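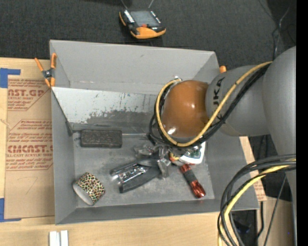
Gertraud Oberholzer said the number she wanted to see was how often the robot lifted something and lost it again before it cleared the rim, and that most published work on bin picking left it out. A grasp that fails on the floor of the bin costs a few seconds, she said. A grasp that fails in mid-air can send an object under the table, and then a person has to stop the cell.

The figure is included in a report released on May 31, 2026 by the manipulation group at Hunddale. The report describes Drurnari, a method for choosing grasps in a bin of mixed objects. In a test of 364 picks, the method reduced losses during the lift by almost 30 per cent against the group's earlier planner. The rate at which the gripper closed on an object at the first attempt did not change by a meaningful amount.

Most grasp planners score a candidate grasp at the moment of closing. The score is learned from past attempts, each recorded as a success or a failure. An attempt is usually marked as a success if the fingers are holding something when the arm reaches a set height. According to the Hunddale report, this label hides two different kinds of failure. In one, the fingers never had a proper hold. In the other, the hold was adequate for the object alone, and was lost when the object dragged against a neighbour or a wall on the way up.

Drurnari scores the two separately. One network estimates whether the fingers will hold the object. A second estimates how the load on the fingers will change over the first part of the lift, given what is lying next to the object and how close it is to the side of the bin. The planner then searches over pairs, each made up of a grasp and a lift direction, and picks the pair with the lowest expected peak load. A straight vertical lift is one of the options and is given no preference.

The second network is trained on torque readings from the arm's joints. No sensor is fitted in the fingers. The authors give this as the main practical advantage, as fingertip sensors wear quickly in bin work and have to be recalibrated after replacement. The cost is a noisier signal. Light objects hardly register at the joints, and the report states that the load estimate should not be relied on for them. For such items the planner falls back on the first score alone.

Data collection is unattended for long periods. The arm, a KUKA, picks an object, lifts it, and drops it back into the bin, so that the contents are rearranged by the work itself. The bin has a sloped panel in front of its back wall, and objects that would otherwise settle in the angle between wall and floor tend to slide forward into reach. Earlier trials in a plain bin stalled when flat items came to rest against the wall, leaving no room for a finger behind them. The report notes that the slope biases the data. Objects collect at its foot more often than they would in an ordinary bin, and a model trained on the setup alone was overcautious near the back and careless near the front. The training samples were reweighted by position to correct for this.

The objects are household and workshop items: a torch, a hand tool, a roll of patterned tape and similar. They were chosen for uneven weight and awkward outlines. Hand tools proved the hardest class. A tool with two spread handles can be held firmly by one of them and still swing round as soon as it leaves the floor, and the swing is often enough to strike a neighbouring item. With the new planner the arm more often took such tools close to the point where the handles meet, and lifted them slightly backwards along their own length. The authors did not program this behaviour. They are cautious about reading much into it, and point out that it was less consistent when the tool lay against another object.

Collection ran for 6 nights in April. The test picks were made afterwards, on 3 sets of objects, one of which had been kept out of training entirely. Losses fell on all of the sets. The improvement was smallest on the unseen set, and the report does not claim statistical significance for that set taken by itself. The planner was also slower. Searching over lift directions added a delay before each pick, which the group expects to reduce by discarding poor grasps before the load estimate is run.

A comparison with the lift direction fixed to vertical is given in an appendix. Under that condition most of the gain disappeared. The load estimate was still used to choose between grasps, but the choice alone made little difference. The authors conclude that the benefit comes mainly from being able to leave the bin at an angle, and they suggest that groups with existing planners could try a small set of angled lifts before training anything new.

Imhof, which supplies picking cells to parts distributors, has been given the trained model and the code under a shared agreement and will run it at its site in Brarngate. The bins there are deeper and have no sloped panel. The company has asked for two changes. The first is a limit on sideways travel during the lift, to keep the arm clear of adjacent bins. The second is a log of the predicted load beside the measured load for every pick, so that drift in the estimate can be found before it shows up as dropped parts.

Oberholzer, commenting on the results before the Brarngate trial, said she accepted the main finding but regarded the depth of the bin as the open question. In a shallow bin an object is clear of its neighbours almost as soon as it moves. In a deep one it may be in contact with them for most of the way, and an estimate covering only the first part of the lift would miss that. She would also have liked a test with the bin filled to the top.

The report acknowledges the point about depth. An extended version of the load network, which updates its estimate while the lift is under way and can lower the object again, is described as being in preparation. No results from it are given. The group has published the object list and the joint torque recordings with the report. Camera data will follow once the files have been checked for synchronisation errors, a fault that affected one night of collection and led to those picks being removed from training.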